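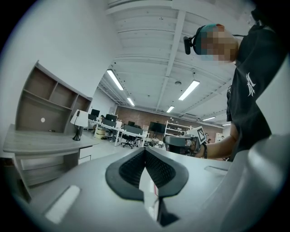

Chapter 6
Collecting Demonstrations with Hand-Held Grippers

6.1 Overview

Chapter 5 treated demonstrations as given. A policy was fitted to a set of recorded trajectories, and the error of that policy was studied as a function of the size of the set. This chapter deals with where the trajectories come from. It covers one method in detail: a person carries out a task with a gripper in each hand, and the motion of both grippers is recorded and later replayed or learned by a robot arm that was not present when the task was done.

The method has three parts. The first is tracking, which gives the position and orientation of each gripper over time. The second is alignment, which puts all sensor streams on one clock. The third is retargeting, which converts the gripper path into joint commands for a given arm. Sections 6.2 to 6.4 take these in turn. Section 6.5 gives results on the Moschos task set, and Section 6.6 lists the known failure cases.

After reading this chapter you should be able to:

set up a marker-based tracking chain and state its main error terms
compute the time offset between two cameras from their recordings alone
decide whether a recorded path can be reached by a given arm
read a yield table and say which stage of the pipeline lost the data

Terms introduced in this chapter: demonstration, episode, yield, fiducial marker, head view, wrist view, time offset, retargeting.

6.2 Why the Arm Is Left Out

In teleoperation, the operator drives a real arm and the arm's own joint encoders supply the trajectory. The record is exact in the sense that every recorded pose was reached by the arm. The cost is speed. The operator works through a delay, feels little or no contact force, and must stay within the workspace of the arm.

With hand-held grippers the operator touches the object through the same kind of fingers the robot will use, and moves at a natural pace. Contact forces are felt directly in the hand. The trajectory, however, is no longer measured by encoders. It has to be estimated from images, and the estimate can be wrong or missing. A second cost is that a person can reach poses the arm cannot. Both costs show up as discarded episodes.

Define the yield Y of a collection run as

Y = N_used / N_recorded

where N_recorded is the number of episodes started and ended by the operator and N_used is the number that pass all checks. Yield should always be reported together with N_recorded. A yield figure without a count says nothing about operator time. 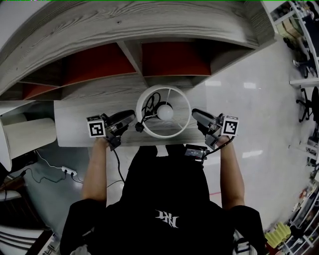 Two-handed tasks place a heavier load on tracking than one-handed tasks. Let p be the chance that a single gripper is lost for longer than the allowed gap during an episode. If losses on the two sides were independent, the chance that both tracks survive would be (1 - p)^2. In practice the losses are not independent. When the hands come close together over a small object, one gripper tends to hide the other, and both tracks degrade in the same few seconds. Those seconds usually contain the grasp, so simple interpolation across the gap is not acceptable.

A marker with a known pattern on several faces of a cube reduces the problem. As the wrist turns, one face leaves the view and another enters it. The pose can be solved from any single face that is seen clearly, provided that the position of each face relative to the fingertips was measured beforehand. That measurement is called the tool calibration. An angular error in it acts over the full distance from marker to fingertip, so a small error at the cube becomes a larger one at the point of contact. Exercise 6.3 asks for this distance term.

Large, light, open objects are a useful test for the method. A lampshade frame has thin members, so the fingers must close at the right place, and it shifts when only one side is held. A loose cord adds a part whose shape changes during the task. The object cannot be described by a single rigid pose, and a policy that relies on one will fail even if tracking is perfect.

6.2.1 The Moschos runs

The numbers used throughout this chapter come from the Moschos runs, collected at the Drorkstead laboratory by a group led by Mudassar Sandhu. The operators recorded 1670 episodes of two-handed tabletop tasks. Of these, 1000 passed the tracking and alignment checks, and 840 of those could also be retargeted to the Fostia arm pair without leaving the joint limits. The yield of the full chain is therefore

Y = 840 / 1670 = 0.503

The tracking and alignment stages together passed 0.599 of the episodes. The retargeting stage passed 0.840 of what it received. Most of the loss thus occurs before any robot model is used, and a better arm would recover only part of it. Section 6.3 begins with the tracking stage for this reason.

The Berotholm arm discussed in Chapter 4 has a shorter reach than the Fostia. Before reading on, sketch how you would expect a shorter reach to change each of the two stage values above, and keep the sketch for Exercise 6.7.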